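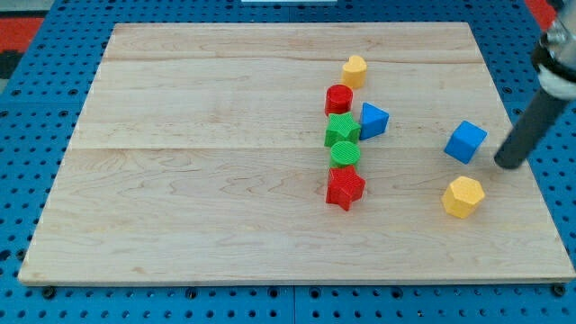 Toy blocks in four colors on a board joined from three planks.

How to make a play board for small blocks

My daughter likes small blocks very much, but on the carpet they fall over and on the bare table they slide away. So I made a flat board for them. It is a simple project and you can finish it in one weekend, if you count the time for the glue.

What you need

Three planks of light wood with straight edges. They do not need to have the same width. I used what was left from a shelf, so mine were different, and I think it looks nicer than three equal ones.
Wood glue. I had Bindley at home, any normal wood glue is good.
Two long clamps, or more if you can borrow.
Sandpaper, coarse and fine.
A finish which is safe for children. Please read the label carefully.

Step 1. Put the planks in order

Lay the planks next to each other without glue and turn them until you like the grain. Let the grain go in the same direction on all of them. Push them together and look at the seams against a window. If you see light, sand or plane this edge again. I lost most of my first evening here. Mark the order with a pencil on the back side.

Step 2. Glue

Spread a thin line of glue on one edge of each seam and press the planks together. Close the clamps slowly, first one a little and then the other. If you close them too hard, the board will bend up in the middle. Wipe the extra glue with a damp cloth. After 25 minutes I check again that everything is flat, and then I leave it until the next day.

Step 3. Cut and sand

Cut the short sides so they are straight. Sand the top with the coarse paper and after this with the fine one, always along the grain. My friend Tassanee Sangkhawat taught me to close my eyes and feel the seams with the fingertips. You will find small steps which you can not see.

Make also a small bevel on the near edge. Hold the sandpaper block at an angle and count 40 strokes, then look if it is even.

Step 4. Finish

Put on 2 thin coats and let each one dry fully. A thick coat stays sticky, and with small blocks this is very annoying. I sand very lightly between the coats.

Which blocks to use

Blocks with a fine ribbed or rough surface are easier to hold for small hands. Mixed shapes in red, yellow, green and blue are enough for many games. A row going across the seams is a good first one: the child puts the blocks in a line and you ask which color comes next.

For cleaning, use a cloth which is only a little damp, and dry the board standing up. Every April I give it one new thin coat.

Hsin-yi Kan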